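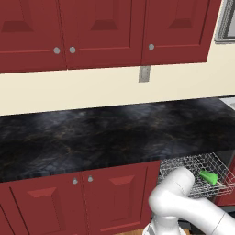
January 22, 2022: dishwasher task, sim kitchen

Club night on Bustura! We're still stuck on the rack, and the green thing lying in it is my new nemesis. I moved the arm's start pose closer, so the elbow swings up right in front of the wires now (much better than last week's mess). Ran 400 episodes, then bumped it to 600 steps each. Grasps still look twitchy to me. Next up: slow the approach, try Eno's settings, and save seed 673 before I forget it again.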